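Musari (shelf planner)

Musari is a planning software for robots with two arms that take goods out of narrow storage spaces, mainly home refrigerators. It was developed in Todbridge by the company Kang and had its first release in December. The name is used both for the planner and for the set of tools delivered with it.

Overview

The planner receives a depth map and a list of detected objects. From these it makes a ranking of possible grasps and one path for each arm. A shelf above the target is treated as a hard ceiling, and a door shelf as a soft limit that can be changed by the operator. For each request the program compares 144 candidate grasps and keeps the best 6 for a full collision check. The check must finish in 600 milliseconds, otherwise the arm stays in its position.
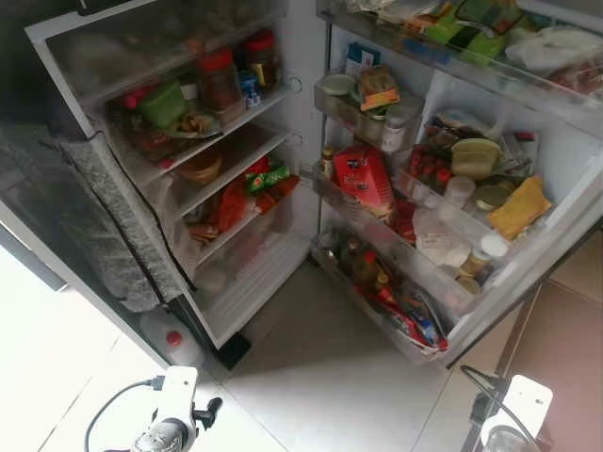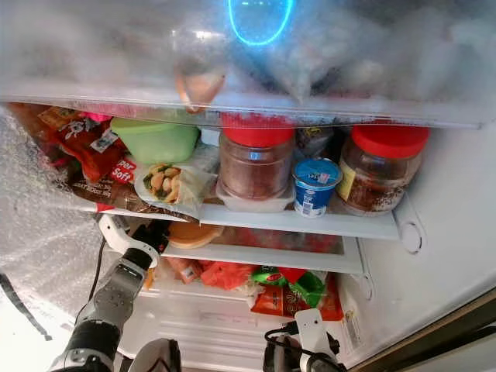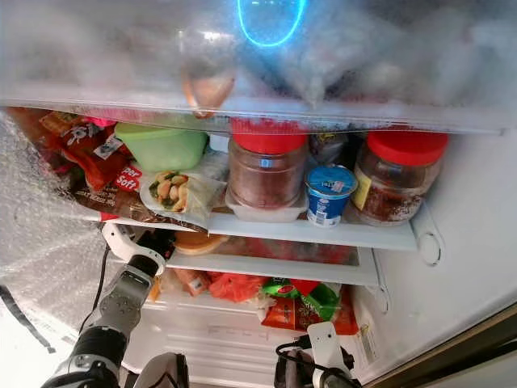

Two grippers at an open, stocked refrigerator.

Perception

Transparent and shiny surfaces are the main difficulty for the depth map. Musari uses a separate module, Festby, which marks such regions as "unknown" and gives them a volume from the known shape of the shelf. This makes the planner slower but more careful, and users have sometimes criticized that it refuses grasps which a human operator would consider easy.

Versions

The version of 2023-08-10 replaced the old configuration files and added a log viewer. Almost 18 settings were removed in the same update. Configurations written for earlier versions have to be converted with the tool included in the package.

See also

Grasp planning
Motion planning
Collision detection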